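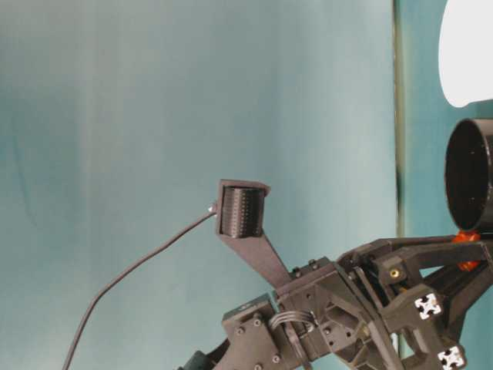
Photo: Luuk Kramer

Home About Archive Recipes (old) Say hi

So I've been learning to write with my left hand. I'm six weeks in now and my grocery lists look like ransom notes, but I can read most of them, and that's more than I could say in April!

It started with my wrist. The right one has been cranky for years (too much typing, too much knitting, a bad fall on the ice outside the Manalastas bakery that I will never forgive) and my doctor told me to give it a break. A real break, she said, with the look. I figured I'd just do less. But I write everything by hand. Lists, letters, the first go at every post on this blog, little notes to myself that I stick on the fridge and then ignore. I lasted one evening before I picked up a pen with the wrong hand and wrote my own name. It took forever and the K came out backward.

I was hooked, though. There's something about being that bad at a thing you've done since you were a kid. I went down to the stationery place on Lotport Street and bought a pad of the wide-ruled paper they sell for first graders, the kind with the dotted line in the middle, and I sat at the kitchen table doing rows of lowercase a. Then rows of lowercase e, which are worse. My e's kept falling over onto their backs.

Pens matter a lot more than I thought they would. With my right hand I'll use anything, a hotel ballpoint, an eyeliner once. Lefty needs help. Gel pens smear because your hand drags right across what you just wrote, and I walked around with a gray pinky for most of the first week. Pencils were okay but I pushed so hard I snapped them. What I like now is a fat felt tip, one of the cheap ones from the 7 dollar pack, and I tilt the paper way over to the right so I'm sort of pulling the words toward me. A lefty friend told me to do that and I didn't believe her for days. She was very gracious about it.

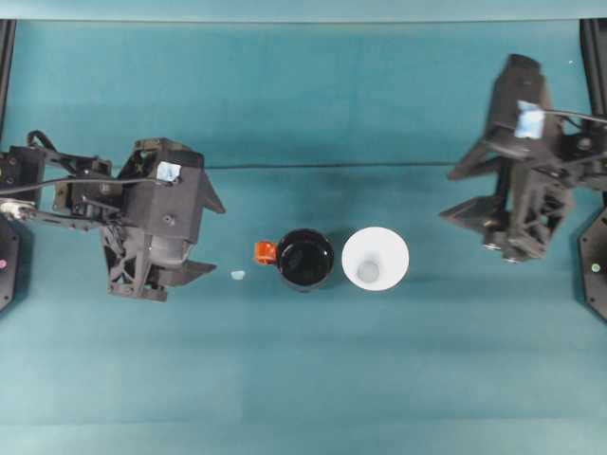 The other thing that helped was slowing down and writing stuff I didn't have to think up. I copied out song lyrics. I copied the back of the oatmeal box. Then I got a little more ambitious and started on my grandmother's recipe cards, because hers were the neatest handwriting in the family and I thought maybe some of it would rub off. (It hasn't, but I found her plum cake, so there's that.) My goal is 1,000 words in one sitting without stopping to shake my hand out. My best so far is about half a page, and the bottom three lines of it are mostly hills.

My mother got the first real letter. She called me up and asked if I was feeling all right. I told her yes, it's the other hand, and she said oh good, she'd thought I was writing on a bus. She's kept it, though. It's on her piano next to the picture of me at 16 with the terrible bangs.

The wrist is better, by the way. It still clicks when I open jars, but I can knit a few rows at night if I'm careful, and I'm back to typing these without wincing. I'm still doing my left hand rows after breakfast anyway, with my coffee, on the first grader paper. This week is capital letters. The G is going fine, I'm having a horrible time with the S, and if anybody has a trick for it please leave me a comment!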